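How to Hand Your Sorting Bench Over to a Robot Without Making Everybody Miserable

28 Sep 2019 · 72 shares · 2 comments

I run the returns and odd parts bench at Bindancombe, where we take in mixed plastic and metal bits from three customers and put them back where they belong. Last spring we started moving part of that job over to an arm picking out of a bin. I wrote up our notes for the folks at our sister shop in Doucette, and they told me to put them online, so this is the cleaned-up version (I took out the swearing).

I'm not going to cover programming. Your integrator will do that. What I want to go through is everything on the human side of the bench, which took us longer than the robot did.

Step 1. Write down the job as it gets done today

Sit at the bench for a full shift with a notebook. The work sheet said our sorters did four things. I wrote down eleven. They were flipping parts over to check for cracks, pulling out stuff that belonged to another customer, snipping off flash, and keeping a little pile of "ask somebody" parts that wasn't on any paperwork. If you skip this you'll automate the four things and then wonder where the other seven went!

Step 2. Pick what goes in the bin first

Don't start with your biggest seller. Start with a mix that's annoying but not urgent. Ours had 121 part numbers on the list, and we let the sorters choose the first batch. They picked the ones that hurt their wrists, and that list was way better than mine.

Bright solid plastic is friendly. Clear plastic and shiny metal are a pain, so throw a couple in from day one and find out early how bad it is.

Step 3. Fix the bin down and mark the table

Clamp the bin. Then clamp it again. Put tape marks on the tabletop while you're at it and tell the night crew what they mean. We lost most of an afternoon to a bin that had been nudged over by the width of a thumb – nobody did anything wrong, they were wiping down the table.

Also decide where the handheld controls live when they're not in someone's hand. Everyone should be able to point to the spot.

Step 4. Train everybody on stopping it, and a few people on starting it

Every person who walks past should know how to stop the arm. Have them do it for real, with the thing moving slowly. For restarting we picked people who asked to learn, and paid them the higher rate from the first day of training. Do not wait until they're "certified" to pay them. Ours were already doing the extra work and they knew it.

Step 5. Keep a miss log

Each time the arm drops a part or gives up on one, somebody writes down the part and what it was lying against. We use the Rurine tracking sheet but a clipboard works fine. In October last year, back when we were only running trials, we logged 176 misses, and when I finally read through them most were parts leaning on other parts. We changed how we tip the totes in and it got a lot better.

Step 6. Talk about hours before the rumors do

I did this one late and I'm sorry about it. People had already figured they were getting cut. What changed for us is that two sorters moved to inspection, one went over to the Brinier line because she wanted days, and the bench now runs with one person where it used to have three. That's a real change and you should say it out loud, with dates, before the crate shows up on the dock.

The person who's left has a different job too. There's less grabbing and more watching, and watching is tiring in its own way. We rotate every two hours now. Some people love it and some would rather go back to sorting by hand, so we kept one hand bench open.

Step 7. Go back to your notebook

After a couple of months, pull out the list from Step 1 and check each line. We found that the "ask somebody" pile had just vanished. It's now a red tote at the end of the table.

Comments (2)

benchrat_ohio: We did step 6 late too. Took over a year to get people trusting us again. How do you handle the clear parts, do you just pull them by hand?

moldshopmel: Paying the higher rate from training day one is the best thing in here. Printing this for my boss.

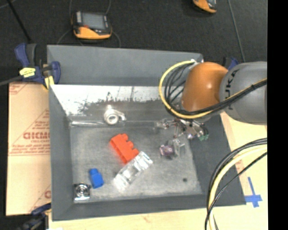
Mixed parts in the bin, with the KUKA arm and its gripper over the back right.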